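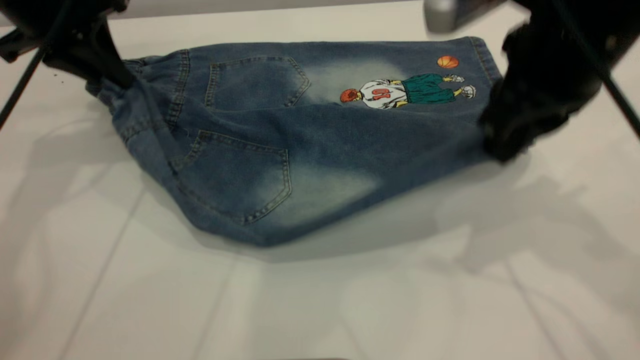

Stonewashed denim shorts, back side up.

"People bring me the knees and I look at the crotch": an afternoon with Rosalinda Dalisay

3 August 2023

I should say up front that I came to this interview wearing jeans with a hole in them, and that Rosalinda Dalisay spotted it before I'd gotten my bag off my shoulder. "Inner thigh, left side," she said, and pointed me to a chair. So much for easing into things!

Rosalinda has been mending denim for a living for 11 years, the last seven of them in the narrow shop on the Indthorpe side of the bridge, between the key cutter and the place that used to sell aquariums. If you've lived around here a while you've probably walked past it. The sign still says Fanel, the name of the curtain business that had the lease before her. She kept it because it was already paid for and she liked the sound of it. "I get calls for curtains maybe once a week," she told me. "I can hem a curtain. I just tell them I won't enjoy it."

I wanted to talk to her because I'd been reading a lot about how we all buy too many clothes, and most of it made me feel bad without telling me anything I could do after dinner. I figured somebody who spends all day with her hands in other people's pants might have a more useful take. She does, and a lot of it is about laundry, which we'll get to.

She didn't start in sewing. She did payroll for a trucking company out in Letstead and made quilts at night, and one winter a driver named Nnamdi Okeke asked if she could do something about his work jeans. He'd gone through the seat on both pairs from sliding in and out of the cab. "I said sure, and I did a terrible job," she said. "I put this big square patch on with the thickest thread I had, and I sewed around the edge like it was a quilt block. It lasted maybe two weeks and then it tore right along my stitches. He was very nice about it. He brought them back and said, so what did we learn?"

What they learned, she says, is that a patch that's stiffer than the cloth around it just moves the hole. Old denim is soft and thin, and if you put something heavy and new next to it, all the strain lands on that edge. Now she cuts her patches from old jeans that have had about the same amount of life as the pair she's fixing. She puts them on the inside, and then runs rows of stitching back and forth across the worn spot, well out past where it looks like it needs it. "You have to go out to where the cloth is still healthy. Hold it up to a window. If you can see light, that part's already on its way."

Nnamdi still comes in, by the way. He's got a pair she's been into so many times that she says there's more of her in it than there is of the factory.

I asked what comes through the door most, and I was expecting knees. Everybody expects knees. "Everybody brings me knees," she said. "They bring me the knees and I look at the crotch, because that's what's going to go next, and they haven't noticed. Nobody looks there! You'd need a mirror." A knee blows out in one dramatic go, when you kneel on something or catch it on a fence. The inner thigh goes slowly, from walking, and by the time you feel a draft there's a patch of cloth the size of your hand that's basically tissue. (I crossed my legs at this point.)
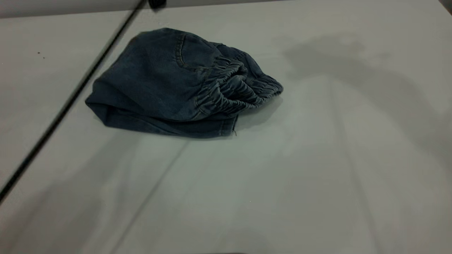 Kids' clothes are the other big thing, especially in September, when everyone pulls last year's school stuff out of the closet and discovers the situation. She used to turn that work away. It costs nearly as much to mend a small pair of pants as a large one, and the child is going to outgrow them anyway, and she felt funny taking the money. Then a dad named Kacper Szewczyk came in with a stack of them and explained that he had three boys and that every pair was going to be worn three times over. "He had it all worked out," Rosalinda said. "He said, you're charging me for one repair and I'm getting two more kids out of it. I couldn't argue with that. I gave him a discount for the math."

Her advice for parents is to fix the knees before they go. Iron-on patches on the inside, day one, before the pants have ever been worn, and stitch around them because the glue lets go in the dryer. She also says to leave the hem alone. If they're too long, fold the extra up inside and tack it by hand with big loose stitches, so you can let it down again next spring. "Don't cut. People love to cut. You can't give it back."

Okay, laundry. She warmed up a lot when we got onto laundry. Her view, which she delivered while unpicking a zipper and not looking at me once, is that most of what she fixes was done by the washing machine. Wash jeans less. Wash them inside out, cold, with the zipper done up so it's not chewing on everything else in there. Don't pack the machine full. And she would really, really like you to stop putting them in the dryer, particularly anything with stretch in it, because heat is what kills the stretch, and once it's gone there isn't a thing she can do about it. "I get the baggy knees, the baggy seat, and they say can you take it in. I can take it in. It'll bag again by lunch."

I asked how often is less. She shrugged. "When they smell, or when you can see why." She does her own about once a month, and she gardens.

I brought up the whole put-your-jeans-in-the-freezer thing, since I had a roommate in college who swore by it. She laughed so hard she had to put the seam ripper down. "Then you have cold jeans!"

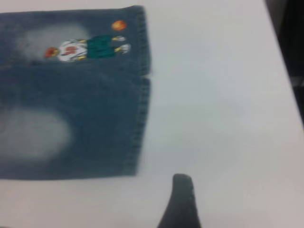 We got to talking about how you tell a good pair when you're buying, new or used. She buys most of her patch stock secondhand, 30 pounds at a time, from a sorter in Warraich named Crisóforo Figueroa who sets the heavy stuff aside for her. She goes by feel first. She'll rub the cloth between her fingers near the side seam, then turn the whole thing inside out and look at how it was put together, which is something I have never once done in a store. She wants to see the inside seams lying flat and the thread tails trimmed. She'll tug the belt loops, too. "If a loop moves when you pull on it, put it back on the rack. They saved two stitches there, so you know they saved them everywhere."

Price, she says, won't tell you much. She's had fancy pairs come in with the pocket bags in shreds after a single season, because they were made from what she calls handkerchief cloth. Pocket bags are her most-requested repair after thighs. It's phones. We're all carrying around a little slab with hard corners and shoving it down into the same spot all day long. She replaces them with cotton from old work shirts and makes them a bit deeper while she's in there, and she says it's the one fix that makes people come back just to say thank you.

Does she ever tell someone no? She does. The week before I came, a customer named Juraj Lukáč had brought in a pair that had belonged to his brother, and there was so little left to sew to that the needle just made more holes. She told him so. He asked if there was anything at all, and they talked it over for a bit, and in the end she cut out the best parts and quilted them into the lining of his jacket. "I charged him for the lining," she said. "The talking I do for free."

I asked whether she worries about the shop. Rent's gone up, and there are days when the only people through the door want keys. She thought about it for longer than I expected. She said that when she opened, it was mostly older folks and guys from the trucking company, and now she gets a lot of people in their twenties who want the repair to show. They ask for red thread, or yellow. It took her a while to get used to that, because she'd spent years learning how to make a mend disappear, and here was some kid asking her to do it in orange. "Now I have a whole drawer of colors. I still think navy looks better. I keep it to myself."

She teaches, too, on the first evening of the month, five people at the big table in back, bring your own pants. There's no sign-up sheet online or anything like that, so you'll have to call or stick your head in. Beginners are fine. You'll do a practice patch on scrap before she lets you anywhere near the pair you came with, and she says almost everyone's first one is lumpy and almost everyone's second one is wearable.

As for my own jeans, I left them with her (I'd been told to bring a spare pair, and now I knew why). She turned them inside out, held them up to the window, and went quiet for a second. Then she called me over and showed me the right thigh. There was plenty of light coming through that one too. They'll be ready when they're ready, she said, and would I please quit using the dryer.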